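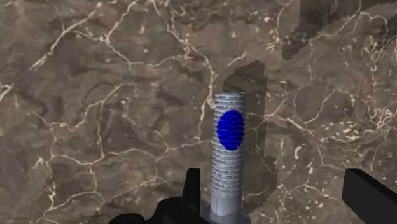
Catudine Opens Gaming Hall in Rodville

RODVILLE — Catudine has opened the Tranen, a casino with 674 slot machines and a hotel of 178 rooms, on the old rail yard at the north side of Rodville. The doors opened at 10 a.m. to guests with an invitation, and to the general public at noon.

The company employs about 400 people in the building. Most of them live in the county and were trained since March at the dealer school which Catudine runs in the same street.

The table games are on the second floor — blackjack, craps and a small poker room. Minimum bets will be posted at every table and can change in the evening hours.

Members of Belay, the guest card of the company, receive 100 points at their first visit in June. The card is free of charge and can be requested at the main desk with a valid ID. Guests must be 21 years or older to enter the gaming floor.

Parking is free for all visitors. Room reservations are accepted by telephone and at the hotel desk.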